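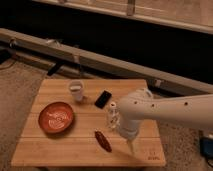
Drurach arm over a wooden tabletop, with a bowl, cup, phone and small bottle.

Drurach Tabletop Kit – FAQ

What is in the kit?
One arm, one gripper, the control box and a license for Dikenum, our task software.

How heavy an object can it lift?
200 grams at full reach. Heavier items will trigger a stop.

Do objects need markers?
No. Mixed household items can be used as they are. Clear bottles may need a second scan – allow some 30 seconds.

What does it cost?
$1,390, shipping excluded. Returns are accepted for 60 days.

Can I use my own gripper?
Yes, with the Flundley adapter plate, sold separately.

Who handles repairs?
Rocío Rosales at the Palacios service desk.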